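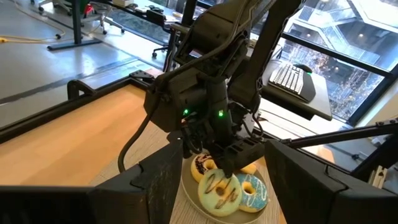
The Donut Shift

At Covus, a small robotics company on the third floor of an old textile building in Valtthorpe, the working day begins with a trip to the bakery. The donuts must be on the plate before nine, and the operators have learned to eat breakfast at home first.

The company is teaching a pair of robot arms to handle food. It does this in a way that is now common in the field, and that still surprises many visitors. Very little of the movement is programmed by hand. A person guides the arms through a task, again and again, while small cameras record what the grippers see and the motors record how each joint moves. One such recording is called an episode. When there are enough episodes, a learning system is trained on them, and it tries to produce the right movement by itself.

When I visited in October, the donut task had reached 339 episodes. Of these, 290 were considered good enough to keep. The others were in a separate folder, and I was told that this folder is the most discussed thing in the office.

I had expected the rejected episodes to be the ones where a donut fell on the floor. Some of them are. But most look fine to an outsider. In one that I watched on the screen, the arm picks up a donut, moves it to the other side of the plate and lets it go. I could see no mistake. The operator who sat next to me pointed to a moment in the middle, where the arm stopped in the air for almost two seconds. She had been thinking about where to go next. The learning system does not know that a person was thinking. It only sees that at this place the arm should stand still, and later it may stand still there also, for much longer than two seconds.

So the operators practice to be decided before they start. They choose the donut and the place where it will land, and only then they press the pedal to record. They also try not to be too elegant. An experienced operator can make a fast curved movement that saves time, but if each of the operators has a different curve, the system receives several answers to the same question and may choose something between them. They have agreed on a plain approach from above, slow in the last part.

The last part is where donuts are difficult. They are soft, and the softness changes during the day. The glaze is a little sticky in the morning and becomes dry and breaks easily by the afternoon. Chocolate lines on the top give the finger a ridge to catch on, and a smooth glaze gives it almost nothing. If the gripper presses too much, the ring loses its shape, and then it is no longer a fair example of a donut. It is possible to buy plastic ones from a toy supplier, and Covus did this in the first month. The system became very good with plastic donuts. With the real ones it squeezed as before, and the table had to be washed.

The colors are chosen with some care too. In the early sessions all the donuts had the same brown glaze, and the trained system searched for brown. It once reached with confidence for the corner of a wallet. Now the bakery gives them mint green, light blue and yellow, with stripes or without, and the order on the plate is changed after every few episodes. Donuts are allowed to overlap or to hide behind another one, as they would in a real kitchen. The plate itself is also moved, sometimes only by the width of a hand.

Two arms work on the same plate, and this makes the job slower. Each arm has its own camera close to the gripper, so each one sees the other coming into its view. During training the system must learn that the other arm is neither food nor an obstacle that is always in the same place. Operators need roughly 40 minutes before they can control both without a collision, and after 3 hours most of them ask for a break from it. Their shoulders become tired first. The company rotates them to a desk task, where they watch finished episodes and write a short sentence for each one, such as "move the blue donut to the front of the plate." These sentences are part of the data as well. The system will be asked for things in words, and people do not always use the same words.

Storage of all this is handled by a program named Deltix, written in the company, which the operators speak about as one speaks about an old car. It keeps the camera pictures and the motor positions on the same clock. In summer it had a small error, and the pictures arrived slightly after the movements. A full week of work was lost before anybody noticed. Since then, each morning begins with a test in which the gripper closes one time in front of the camera, and someone compares the two records.

The customer for the project is McPhee, a catering supplier that wants to fill dessert trays for large events. It did not ask for donuts especially. The next items on its list are sliced cake and fruit tarts, and the operators are already worried about the tarts, which have loose berries on the top. For the cake, a sample box has been ordered.

In the late afternoon, I was allowed to try one episode. I chose a yellow donut, pressed the pedal, and hesitated over it. The operator wrote down the number and moved my recording to the other folder.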